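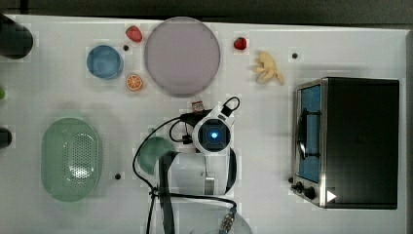

Skolis Tabletop Manipulation Study: Gallery

The Skolis study examines how a single-arm robot learns to choose among kitchen objects when a request is given in ordinary language. The work is carried out at the Wisus laboratory under the direction of Povilas Vaher. This page accompanies the project report and is intended for readers who wish to see the workspace on which the results are based. Technical terms are defined in the report and are used here without further comment.

The training set consists of 2000 demonstrations recorded by trained operators. Each demonstration begins with a written instruction and ends when the operator marks the task as complete or abandoned. Abandoned attempts are retained in the set and labeled as such. An additional 155 attempts were reserved for evaluation and were not used at any stage of training.

Object selection

Objects were chosen to vary in shape, size and color while remaining within the reach of the arm. Several were selected as deliberate near matches, so that an instruction naming the fruit alone would be ambiguous and an instruction giving its position would not. The policy, known within the project as Fanach, receives the instruction once, at the start of the attempt, and is not corrected while the attempt is under way. 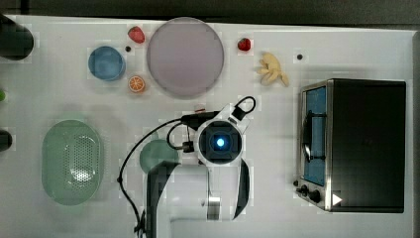
How does the policy decide which of two similar objects an instruction refers to?

The policy compares the wording of the instruction with the positions of all objects it has detected, and assigns each candidate a score. When the instruction includes a spatial phrase such as "next to the plate," that phrase is given additional weight. If the two highest scores fall within a fixed margin of each other, the attempt is recorded as ambiguous and the arm returns to its starting position.

Lavender plate, blue bowl and green colander. Instructions of the placement type name one of these as the destination.

Two toy strawberries of different sizes. The pair is used for comparative instructions ("the smaller strawberry").

Toaster oven, right side of the table. Instructions involving the oven door are reported separately from those involving loose objects.

Summary of results

Fanach was compared with Poduval, an earlier policy trained on the same demonstrations without spatial weighting. Both were evaluated on 4 instruction types: single object, comparative, placement and door. Fanach completed more attempts than Poduval on the first three. On door instructions the two policies performed at the same level, and the cause has not been established. Review of the recordings suggests that both policies approach the handle at too shallow an angle.

Evaluation required almost 8 hours of arm time. Attempts interrupted by a hardware fault were repeated with the objects returned to their recorded positions. The full table of outcomes, including repeated attempts, appears in the appendix to the report. A revised edition with further door trials is scheduled for May.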